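Office room
From Borkuteo, the everyday things encyclopedia
Entry by Arnel Maglaya. Last revised Jan 20, 2026

An office room is any room set up mainly for desk work, and I'm using the term loosely, the way most of us do when we say "I'll be in the office" and mean the place with the chair that rolls. It can be a spare bedroom, a floor of a building or the back half of a shop. This entry sticks to what the room is made of: floor, ceiling, lights, chairs and the wires that end up everywhere. Desks have their own entry (and a very long one, sorry, I got carried away).

Floor
Carpet tile was the usual thing when I started working, and plenty of offices still have it. Wood-look plank has taken over a lot of that ground. The pattern is usually a mix of tones with some grain in it, and the mixed colors hide crumbs and scuffs much better than one flat shade does. Chairs also roll on it with far less pushing than on carpet, sometimes too easily! If yours drifts away when you stand up, look for softer casters before you go shopping for a mat.

Planks are normally laid so the long joints run with the longest wall, but I've seen them go crosswise in narrow rooms to make the place feel wider. Both are fine. What matters more is getting the first row straight, which I learned the slow way in my own office in Toncombe, where I pulled up the first row 2 times before I was happy with it.

Ceiling and lights
People skip the ceiling when they plan a room, and then they sit under it for years. White is the standard color. It may be a grid of tiles you can lift out, or bigger panels with a thin ridge at the joints, and bigger panels look calmer to my eye but can be more of a chore when somebody needs to get at the wiring.

Rectangular fluorescent fixtures are still common overhead. They give a broad, even light that's great for paperwork and not so great on a shiny screen, so turn the screen sideways to them if you can. Pendant lamps hang lower and do a different job. They make one part of the room feel like its own spot, say over a shared table, and a room can have both kinds without looking odd. For color, I like a neutral white bulb. Very blue ones make me feel like I'm at the dentist.

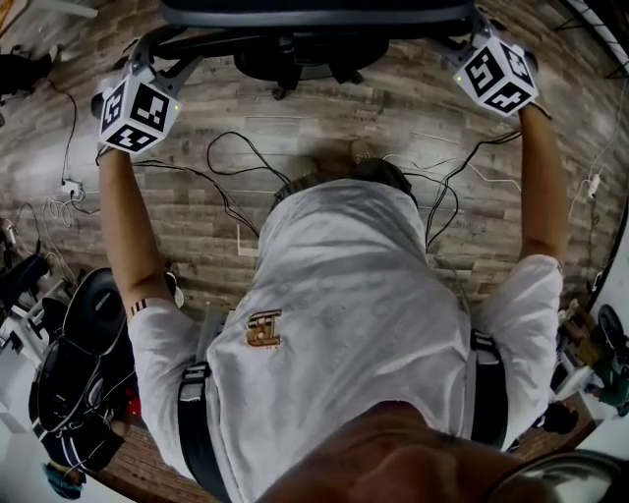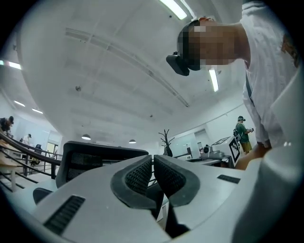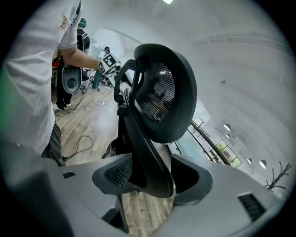 Office room, three views. First: wood-look plank floor, with an office chair at the top. Second: paneled white ceiling with rectangular fixtures and round pendant lamps. Third: black mesh chair with a padded headrest.

Chairs
The mesh-back chair is the one most people picture now. Mesh lets air through, so your back doesn't get sticky in summer, and it weighs less than a thick foam back. The trade is that mesh can sag with age, and then there's not much to do except replace the panel or the whole chair.

A headrest is an extra on many models. It joins the top of the backrest by a bracket, and the better ones have a pivot so the pad can tilt. I used to think headrests were silly. Then I borrowed an Antal with one for a month of phone calls and changed my mind completely (for typing, I still barely touch it). Set it so it meets the back of your head when you lean back, and leave it alone the rest of the time.

The underside is worth a look too. Turn the chair over every so often, pull the hair and thread out of the casters, and snug up the bolts that hold the seat to its base. A chair that creaks often just needs that. My Brurach 982 creaked for most of last March before I finally got down there with a hex key, and it took me 8 minutes to fix.

Cables
Every office room has them and every office room loses the fight a little. Thin cables curl up on the floor, and chair wheels love to find them. Clips along the baseboard help, and so does buying the right length to begin with. Keep power and data in separate bundles where you can, and don't run anything across the path between the chair and the door. For things that move around a lot, a loose loop is better than a tight pull on the plug.

Names
"Study," "workroom" and "den" overlap with this one. I'd call it a study if there are more books than wires. Readers write in to disagree, and they're welcome to!

See also
Baseboard; Caster; Desk; Headrest; Pendant lamp; Plank flooring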